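Can a robot arm do painting prep yet?
Home Automation > Robots and chores

gluepot50
Been following a painting-prep task people are running on a simulated arm. It's the boring end of the job: roller, bucket, tray, a bit of clutter on the floor. My view is we're years off anything I'd let loose in a hallway. My house was built in 1986 and hasn't got a square corner in it.

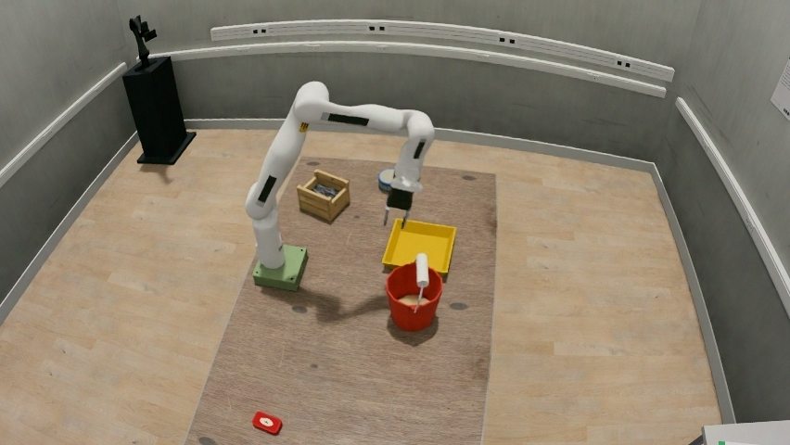 Arm, yellow tray, and the red bucket with the roller standing in it.

tassie_rolls
Years off for the whole job, sure. Picking up a roller and putting it in a tray is a different question. Arms have been moving parts around factories since before I started my apprenticeship.

gluepot50
Moving the same part to the same spot, though. A roller gets left any old way, and it's an awkward shape -- fat sleeve, skinny bent rod. Grab the sleeve off-centre and it swings. Once there's paint on it you've got a mess all over the skirting.

Nigam
We trialled an arm at Clondden last August, sorting hand tools into bins. Roughly 140 picks a shift before someone had to step in and sort it out. A first-year would beat that before smoko, but the first-year gets bored.

tassie_rolls
Lining up is the bit I'd watch. Fingers either side of the roller, clear of the bucket, then close.

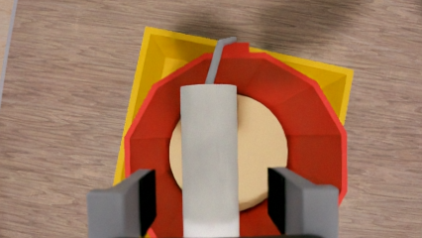
Manju Bhatt
Lining up is the easy part if you ask me. The trouble starts when the colour of the light changes or the handle is slippery. I'd want to see it done 50 times with real paint before I believed any of it.

gluepot50
Agree with Manju. Simulated paint doesn't drip on your carpet.

tassie_rolls
You have to start somewhere. I'd pay for one that only washed the rollers.

Nigam
Same here -- I've got 10 of them gone hard in the shed.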